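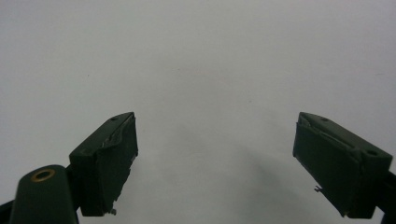 Is a wiped surface a clean surface?

Print this page | E-mail this page

Grown-ups love to say a thing is clean. They run a cloth over it, step back and look pleased. Should you believe them?

Take a plain white board or tabletop. White is supposed to be good at showing dirt, and it does show crumbs and jam. But a very small speck is easy to miss, and a smear of clear grease is harder still. Shadows confuse matters too. A soft grey patch may look like a stain until somebody moves a hand or a lamp, and then it slides away. Stains don't slide. Try that test before you start scrubbing.

The label on a bottle of Fotolitz spray says it leaves surfaces '13 times cleaner'. Cleaner than what? It doesn't say. Cleaner than a muddy football pitch would be easy.

Now for the tidying. People also say that a basket makes a mess go away. It doesn't, of course. The mess is the same size, and it has moved indoors.

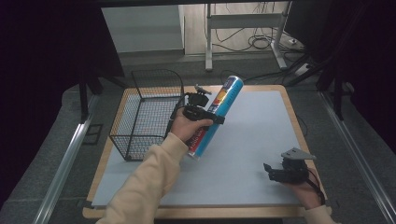
A wire basket does have one thing going for it, though. You can see through the sides, so a can dropped in there is still a can you can find. With a solid box you have to lift the lid and rummage, and most people give up and buy another can.

Wire has its own problems. Thin things such as pencils poke out through the holes, and small things such as beads fall straight through. A can is about as easy as it gets, being much too fat for the gaps. But it is round, so if you lay it on its side on a hard floor it may roll off under the nearest desk – and then you have tidied nothing at all.

A school in Polten once told parents that its pupils had put away 1297 objects in a single morning. That sounds splendid. We would like to know how many were back on the floor by three o'clock.

Try it yourself

Put 3 things in an open basket and 3 in a box with a lid. Leave them until after tea. Then ask someone at home to fetch one from each, and time them both. If the box wins, don't hide the result. It may mean that we are wrong about baskets, or that your helper peeked.

Print this page | E-mail this page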